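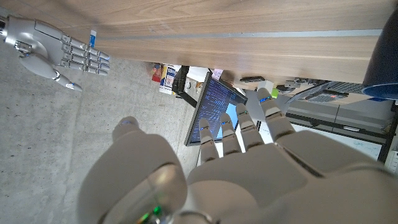

How often does a robot hand need cleaning if it's on kitchen or workshop duty?
Every Sunday is plenty for most homes, plus a quick wipe after anything sticky or sawdusty.

I've had the Clekero hand kit from Volora since March and I'm pretty fond of it by now (my husband less so, he wanted a table saw). A few things I've picked up:

Power it off and give it 10 minutes before you touch the joints. Use a barely damp cloth on the fingers, and a dry old toothbrush in the gaps between segments. I tried kitchen spray once and it left a film that took me nearly 30 minutes to get off!

Skip the fancy care pack. It's 20 dollars for 2 cloths and a brush, and the hardware store in Dilstead has the same stuff for way less. The yearly checkup plan, though, I'd buy again, they tightened up a thumb I'd been grumbling at for weeks.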